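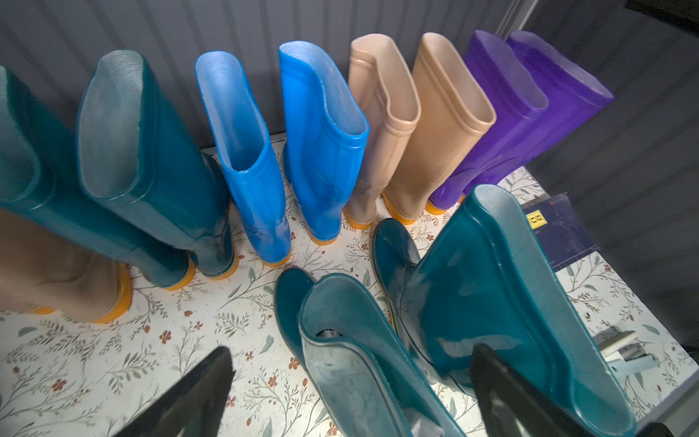
*Fig. 2. Boots standing upright along the wall, openings up, like colors together.*

## Section 2: Setting Up the Boot Row

The Haltdale boot area works on one principle: boots stand up, in a row, with their backs to the wall. Everything else in this section exists to help people who believe they have found a better principle.

### 2.1 Before you start

You will need:

- a flat stretch of floor or a low shelf, against a wall
- a wipeable cover (a floral print is fine, and hides more than plain white does)
- one Bandex clip per pair, if you plan to store the boots past the end of the season
- an old towel you have stopped being fond of

Allow 14 inches of depth from the wall. Adult boots need more, and adults generally want more, so measure first.

### 2.2 Laying the cover

1. Sweep the floor. Grit under the cover will work its way through by May.
2. Lay the cover flat and push it right up to the wall.
3. Smooth it from the wall outward. Bubbles tip boots over.
4. Leave a strip of cover showing in front of the row. Drips go there. So, eventually, does a glove.

> **Note:** Against a corrugated wall, don't try to tuck the cover into the ridges. It has been tried, with a butter knife, and the cover lost.

### 2.3 Placing the boots

1. Knock the soles together outdoors. The hallway does not count as outdoors.
2. Wipe each boot with the towel, finishing with the sole.
3. Tip each boot upside down and shake it. Do this even if you are sure.
4. Stand the boots upright with the openings facing up.
5. Keep colors together: teal by teal, blue by blue, beige by beige, purple by purple. When every sole in the house is some kind of orange, the shaft is what you go by at seven in the morning.
6. Check left and right within each pair. Two lefts in the same color will pass as a pair until someone has to walk in them.

If a boot leans, straighten it from the ankle. Pulling on the rim only teaches it to lean the other way.

> **Caution:** Do not dry boots on a heater or in front of an open oven. Rubber keeps a record of this sort of thing. Stuff them with newspaper and change it the next day.

### 2.4 Linings

Some boots have a textured or fuzzy lining, and these take longer to dry than you would like. Feel down to the toe before you decide. A rim that feels dry tells you about the rim.

Stundero liners come out and can be washed cold. Fixed linings stay where they are, whatever the child says.

### 2.5 Adding a second row

Start a second row only when the first one reaches the corner. Put smaller boots in front and leave a hand's width between rows – otherwise each pair taken from the back brings down its neighbors.

For single boots with no partner, see Section 4, "Waiting Shelf."

*Text: Gayan Gunawardena. Revised June 2026.*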